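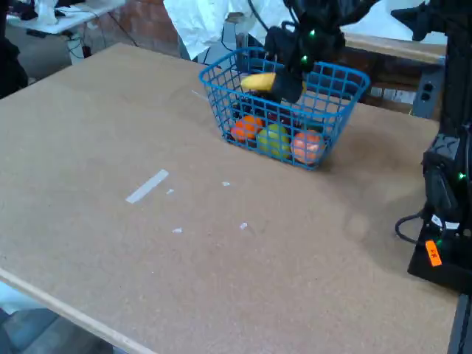

6. Open-day demonstration: fruit basket

1. Set the basket on the tabletop within reach of the arm.
2. Load the fruit. Keep the banana near the rim.
3. Check that the green LEDs on the arm and base are lit.
4. Select program 156 and press Start.
5. Keep visitors behind the floor line until the arm parks.

CAUTION: Do not reach into the basket while the gripper is closed.

Note: If the cycle stops with code 453, open the gripper by hand — power off first — and repeat from step 3.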